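Ich habe in den letzten Wochen die Startseite von unserem kleinen Shop neu geschrieben, nur die Texte, kein neues Design. Ein paar Notizen dazu, vielleicht hilft es jemandem, der auch alleine an so einer Seite sitzt. 1/12

Ausgangslage: Der Shop heißt Pilel, wir verkaufen Zubehör für Werkbänke. Die Startseite hatte 143 Wörter, bevor das erste Mal ein Produkt genannt wurde. Ich habe das selbst so geschrieben, ich darf also schimpfen. 2/12

Zuerst habe ich die Suchanfragen angeschaut, mit denen Leute auf die Seite kommen. Fast 300 verschiedene in einem Monat. Das Wort "Qualität" kam in keiner vor. Auf unserer Startseite stand es fünfmal. 3/12

Die Leute schreiben "Halter für Bohrer schmal" oder "Einsatz Schublade Maße". Also habe ich diese Wörter genommen, in die Überschriften und auch in die Links. Es klingt weniger elegant. Für mich als Nichtmuttersprachler war das eine Erleichterung, ich muss nicht mehr nach schönen Wörtern suchen. 4/12

Die Links waren ein eigenes Thema. Ich hatte überall "mehr erfahren" und "hier klicken". Wer einen Screenreader benutzt und sich nur die Linkliste vorlesen lässt, hört dann achtmal dasselbe. Jetzt steht im Link, wohin er führt: "Maße aller Einsätze", "Versand nach Österreich". 5/12

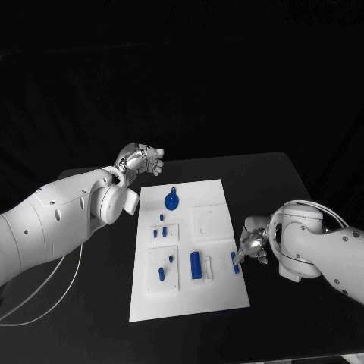 Die Schaltflächen habe ich nach der gleichen Regel geändert. Aus "Absenden" wurde "Anfrage senden", aus "Weiter" wurde "Weiter zur Adresse". Der zweite Text ist auf dem Handy fast zu lang, bei großer Schrift bricht er in zwei Zeilen um. Ich lasse es vorläufig so. 6/12

Beim Formular gab es 15 Felder. Davon haben wir sechs nie verwendet, zum Beispiel "Fax" und "Abteilung". Gelöscht. Die Anrede ist jetzt freiwillig, die Telefonnummer auch. 7/12

Fehlermeldungen: Früher stand da "Ungültige Eingabe" in Rot oben auf der Seite. Nun steht die Meldung direkt beim Feld und sagt, was fehlt: "Bitte geben Sie die Postleitzahl mit fünf Ziffern ein." Und dann kam die erste Mail von einem Kunden aus Graz — dort hat die Postleitzahl vier Ziffern. Mein Fehler, ist korrigiert. 8/12

Für die Entwürfe habe ich Anditz benutzt, das ist ein einfacher Texteditor mit Vorschau für schmale Bildschirme. Vorher hatte ich Zoltel, das kann mehr, aber ich habe die Kommentare nie wiedergefunden. Geschmackssache, ich will hier für keines von beiden Werbung machen. 9/12

Was ich unterschätzt habe: die alten Seiten. Es gab 20 Unterseiten, die auf Abschnitte der Startseite verlinkt haben, die es jetzt nicht mehr gibt. Die Sprungmarken gingen ins Leere und man landete einfach ganz oben. Bitte vor dem Umbau eine Liste machen, ich habe sie danach gemacht, an einem langen Abend im Oktober. 10/12

Ob es mehr Bestellungen bringt, kann ich noch nicht sagen, dafür ist der Zeitraum zu kurz und unser Shop zu klein. Es kommen weniger Mails mit der Frage, ob wir auch einzelne Einsätze verkaufen. Das steht jetzt im zweiten Satz. 11/12

Als Nächstes sind die Produktseiten dran, da gibt es noch Texte aus der Zeit, als der Shop bei Usman gehostet war, teilweise mit der alten Versandtabelle. Wenn jemand eine gute Lösung für lange deutsche Wörter in schmalen Spalten hat, schreibt mir gerne. "Schubladeneinsatzhalterung" ist mein Gegner, und die automatische Silbentrennung macht es je nach Browser anders. 12/12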